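**Lonau bread** is a dense rye loaf from the hill town of Lonau, and I've been baking it badly for years, so take my word on the history more than on the crust. The oldest mention I know of is a town account book from 1483, where a baker is paid for "dark loaves for the gate men" (lucky gate men!).

## Origin and name

The flour used to come up from the mill at Wostberg, coarse and a bit gritty, and that's still how people in Lonau like it. Some families call the loaf *stavix* – my grandmother did – though in the next valley that word means a flat cake with caraway, so be careful what you order.
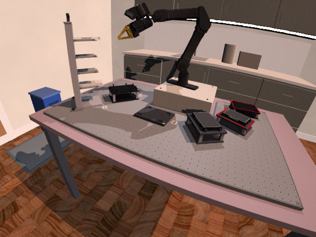 Older bakers kept their sourdough going all winter in a crock near the stove and fed it every evening with a handful of rye. Negin Rostami's little book on hill breads has a lovely chapter on this, and she thinks the long, slow souring is why the loaf keeps so well. Mine has lasted nine days in a cloth bag and was better on day four than on day one.

## Baking it

You want 562 grams of coarse rye, 403 grams of water, a good spoon of salt and 104 grams of lively starter. Stir, cover, leave overnight, and don't knead it – rye really doesn't care.
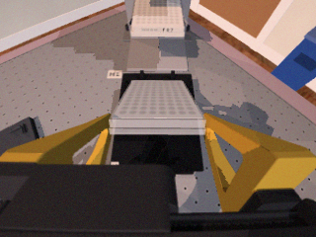
The small rolls, which came later, are my favorite part of the whole story. Zohreh Mousavi started selling them at the Akbari bakery one March, baked close together in a tray so the sides stay soft. If you've never seen a tray like hers, think of the white 96-well plate between the yellow fingers, with its grid of shallow round wells, only much bigger and with far fewer holes! She brushes the tops with malt syrup while they're hot, and I can eat four of them standing up.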